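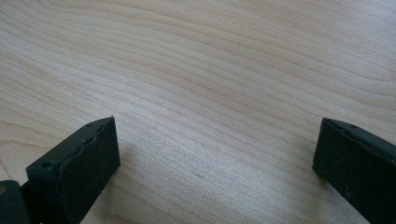

My car turned over 294,000 miles last month, somewhere on the state road between the feed store and my dentist, and I missed it. I'd been watching that odometer for a week like a kid waiting for the school bus, and then a truck pulled out in front of me and by the time I looked down again it was three miles past. So much for the picture I was going to text to my sister.

I bring it up because I've been arguing with people (online, mostly, where all my best arguments take place) about the maintenance minder. You know the one. The little wrench that lights up on the dash and tells you it's time for an oil change, or says you've got 40 percent of your oil life left, as if it had crawled down there and tasted it. My opinion is that the wrench has made us worse car owners, and I want to lay out why, and then I'll admit to the parts where I'm probably just being stubborn.

First, what the wrench knows. On most cars it doesn't look at the oil at all. It looks at how many times you've started the engine, how long you ran it, how hard, how hot, and it does some arithmetic and comes up with a number. That's pretty clever! I'm not against arithmetic. But people talk about it like it's a sensor sitting in the pan, and they'll drive a quart and a half low with total confidence because the screen says 40 percent. The screen has no opinion about whether there's any oil in the engine. There's a separate light for low pressure, sure, and by the time that red one comes on you may be shopping for an engine.

My neighbor across the road did exactly this. Nice car, bought new, never missed a reminder. She took it to the Gustitz garage when the wrench told her to and not one day before, and in between she never opened the hood. I don't think she knew which side the latch was on. The car had started using oil the way plenty of cars do once they've got some years on them, a little at a time, no smoke, no puddle on the driveway. When they finally drained it, what came out wouldn't have filled a decent saucepan. The guys at Gustitz were polite about it. They filled it up and sent her home with a dipstick lesson, and as far as I know the engine's okay, but it ticks in the morning now and it didn't use to.

Thirty seconds with a paper towel would have caught that. Pull the stick, wipe it, stick it back in, pull it again, look. I do mine every other fill-up, after I've parked and let things settle, and I write the level on an index card in the glove box. My family thinks the index cards are hilarious. There's a fat stack of them with a rubber band around it, going back to when the car was a respectable age. But I can tell you that mine uses a quart every 6,000 miles in winter and a bit more in summer when I'm on the highway, and that it's been that way for years. So if it ever changes I'll know right away, and I'll know when it changed. The wrench can't tell me any of that.

Now some newer cars don't even have a dipstick. I rented one in May a couple of years back and popped the hood just out of nosiness, and where the dipstick should have been there was plastic. You check the oil through a menu. I sat in the parking lot going through the menus and it wanted me to drive it for a while first before it would give me an answer. I guess that works fine. I guess it's even more accurate than me squinting at a wet stick in bad light. But I can smell a dipstick. I can rub the oil between my fingers and see if it's gotten gritty or thin. The menu gives you a green bar.

The folks who disagree with me have a good point, and it's this: most people were never going to check their oil anyway. Before the wrench, they weren't all out there on Saturday mornings with paper towels. They were forgetting the whole business until something clattered. My own father, who taught me to check the oil, once ran a pickup so far past its change that the stuff came out like brownie batter. He just lost track. A wrench light would have saved him a lot of cussing. For somebody like that (and that's a lot of somebodies) the reminder is a gift, and I should probably be nicer about it.

I'll go further. The reminder has also saved people money by getting them off the every-3,000-miles habit, which the quick-lube places were happy to keep going for as long as we'd let them. I still get the sticker in the corner of the windshield from the Nallano place on the bypass the one time a year I'm too lazy to do it myself, and it still says 3,000, on full synthetic, in 2024. I peel it off before I'm out of the lot. If the wrench and the sticker got in a fight, I'd be cheering for the wrench.

So what I'd really like is for people to use both. Let the car remind you when to change it. Fine. But look at it yourself in between, and look at the other stuff while you're in there. The coolant bottle has lines on the side. The brake fluid has lines too. If you see a chewed-up nest of leaves on top of the air filter box, you've got mice, and you want to find that out before they start on the wiring. (Ask me how much a wiring harness costs. It was almost 500 dollars, used, and I put it in myself with a headlamp on and bloody knuckles.) There's no light on the dash for mice.

Somebody on the forum told me all this was nostalgia and that I just miss cars being simple. Maybe a little! But I don't want to go back to setting points and fiddling with a choke in the cold. My car has a computer for nearly everything and it's the most dependable thing I've ever owned, including the refrigerator. I like that the computer handles the timing. I only object to the idea that since it handles the timing I'm excused from ever lifting the hood again.

And a lot of it comes down to how you feel about the thing in the driveway. The people I know with really high miles aren't all handy. One of them can't change a wiper blade without calling her brother. What they've got in common is that they notice. They'll say it sounded funny backing out this morning, or that it's pulling a hair to the left, or that there's a new smell after the long hill. Then they get it looked at while it's still a cheap problem. I don't see how you learn to notice if you've been taught that the car will always speak up first. It mostly will, but it tends to speak up late, and it speaks in codes that cost you a diagnostic fee to hear read out loud.

If you've got a teenager about to start driving, please do the dipstick with them a few times. Mine rolled her eyes so hard I thought she'd hurt herself, and then in her first semester away at school she called to tell me her roommate's car was two quarts down and that she'd found it herself, standing in the lot with a napkin. I was insufferable for days.

My next change is due in another 500 miles or so according to the wrench, and for once my card agrees with it. I've got the filter sitting on the shelf already and I need to pick up a new crush washer, which I always forget and then have to make a second trip for.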